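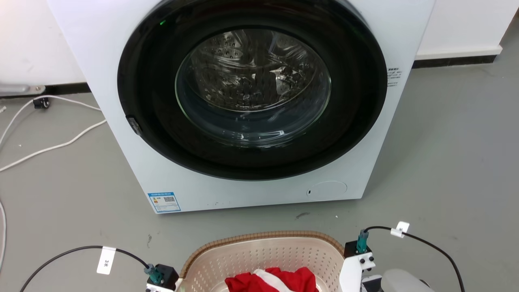 Workshop notebook, Stokmont house
November 2025

Stair opening, second pass. Cut list from July is no good any more. It assumed the old joists ran front to back over the whole rear half, and they change direction at the chimney breast. Tanko lifted two more boards and confirmed it. Redrew the trimmer layout on the back of the old sheet; the clean copy is in the drawer with the Dirkeck folder.

Joist depth is 200 nominal. Measured 204 at the chimney end and a hair under 200 at the party wall. Old timber, sawn by eye. The hangers we have on the shelf are for 200, so the chimney-end joists need notching at the seat or the hangers need swapping. I prefer swapping. Jummai prefers notching, with a note to the engineer first. Left open until Okafor answers.

Trimmer: doubled, bolted, staggered pattern as drawn. Dry fit on the bench was fine. One ply has a crown of almost 3 mm over its length, the other is straight. Put the crown up and pulled the pair together with clamps before drilling. No visible gap after bolting. Bit wandered on the last hole because of a knot. Plugged it and moved the bolt over, still inside the edge distance on the drawing.

Headroom. Nnamdi ran the string from the nosing line to the underside of the sloping ceiling. It clears at the center of the flight and gets tight on the left going up. Options:
- shift the whole flight toward the party wall, loses the shelf recess
- cut the ceiling back to the next rafter and box it
- leave it, and ask for the reduced figure allowed for loft stairs

Second option is the most work and the one I would build. The rafter there is sound - probed it top and bottom, no soft spots, old nail holes only.

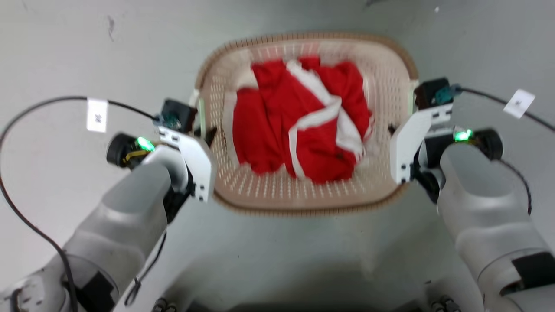
Finish samples for the treads came back from Bunorberg. Two oils and one lacquer on ash offcuts. The lacquer shows every scratch from the sanding block, so whoever prepped that piece stopped a grit early. Asked for a repeat. The darker oil is closer to the existing floor, but it went blotchy at the end grain. Syafiqah suggests sealing the ends with a thinned coat first. Will try on scrap before touching a real tread.

Riser jig: the fence was out of square again. Shimmed it with card and marked the shim in pencil. It needs a proper fix, the slot is worn oval. If you use the jig before then, check it with the small square, the big one has been dropped.

Acoustic layer under the new landing. Spec says mineral wool full depth. Full depth at the chimney end is the 204, and the batts on site were cut for the other end. Friction fit is poor there. Tamunoemi will recut from the spare pack, slightly oversize, and leave the first bay open so the inspector can see in.

To do
Okafor: hanger question, send photo of the 204 joist with the tape on it
String line again after the ceiling decision
Order bolts, same diameter, next length up
Scrap test, thinned oil on end grain
Jig slot
Return the borrowed laser level to Jummai, battery door is taped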